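Eltora Hose Assembly – Staff and Management Meeting
Minutes of the meeting held on July 30, 2018 in the upstairs canteen

Chair: Vira Levchenko (production)
Minutes: Othmane Ashour (staff representative, day shift)
Present: 11 from assembly, packing and maintenance. Apologies from the night shift lead.

1. Minutes of the last meeting
Agreed with one correction. The torn matting is by the packing line, not the goods-in door. It has still not been replaced.

2. Two-arm cell for the hose joints
Vira went through where we are with the new cell on the Chraibi order.

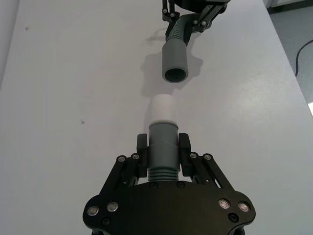

The white coupling and the hose end, held by the two grippers. 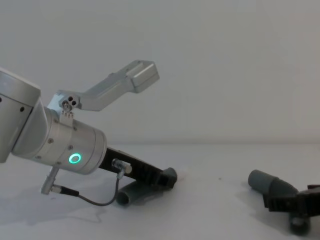
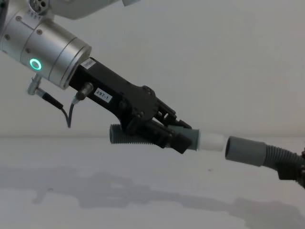 Coupling between the two grey cuffs.
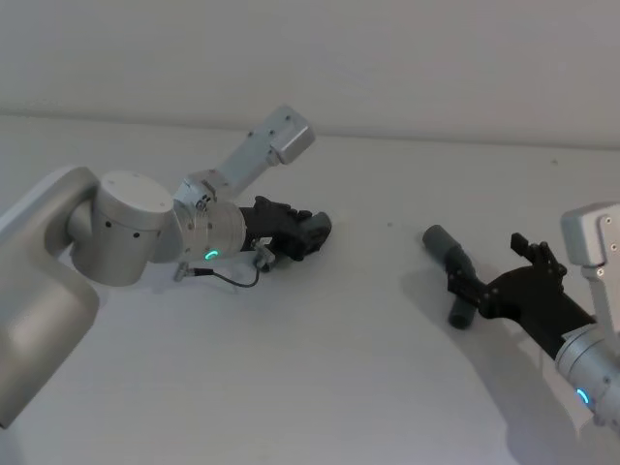
The Chraibi order is for 3000 joined hoses. Until now all of this work has been done by hand at benches two and three. The plan is for the cell to take over the straight joints during August. Elbows and anything with a clip stay on the benches for the rest of the year at least.

Vira gave the count from the trial so far, 431 joints. She has not yet separated the ones that needed a second go and will bring that figure next time. Othmane asked that it be put on the noticeboard and not only read out here. Agreed.

Bench three asked who decides that a joint is good. At present the person at the bench feels the coupling seat and gives it a quarter turn. Vira said the cell will not do the quarter turn. Each tray will go to a person for checking before packing. Several people said this is a different job from assembly and should be written down as one. Vira accepted this and will draft a description with Olletti, who supplied the cell.

3. Jobs and hours
Othmane read out the question handed in by the day shift: will anyone lose hours when the cell goes over to full days? Vira said there are no redundancies planned and contracted hours stay as they are. Overtime on this order will go down. She could not say by how much.

There was some discussion. Two people from packing said they rely on the overtime and would have liked to hear this before the cell was ordered. Vira said that was fair. She will ask the Vanmont site how they handled it, as they went through the same change last year, and whether a couple of our people could visit.

It was also raised that bench work on straight joints is what new starters learn on. If it all goes to the cell, they will begin on elbows, which are harder on the thumbs and slower to pick up. It was suggested that one bench keeps a tray of straight joints each week for training. Vira will look at it. No decision.

4. Wrists and hands
Maintenance asked whether the people with sore wrists could be moved off straight joints first. Agreed in principle, but nobody is to be moved without being asked. Anyone who wants to move should speak to Othmane or Vira, and does not have to give a medical reason in front of others.

5. Training for the cell
14 names are down for the Olletti training. There are places for all of them, in two groups. The night shift asked by note that one group should start late enough for them to attend without losing sleep – agreed, Vira to arrange. Training is paid time.

Question from bench two about whether cell minders go up a pay grade. Vira does not have an answer. Othmane asked for one in writing before the first group starts, and this was noted as an action.

6. Stopping the cell
Anyone may stop the cell if they are unhappy with what it is doing. Only trained people restart it. There was a complaint that someone was told off for stopping it over a hose that looked wrong. Vira said this should not have happened and will speak to the team leads.

7. Any other business
The canteen microwave is to be replaced. Lockers by the side door: three keys are still missing, please check your pockets.

Actions
Vira – second-go figures for the noticeboard; draft of the checking job; call to Vanmont; training times; written answer on pay grade; word with team leads.
Othmane – list of people wanting to move off straight joints; chase the matting.

Next meeting in August, date to go on the board.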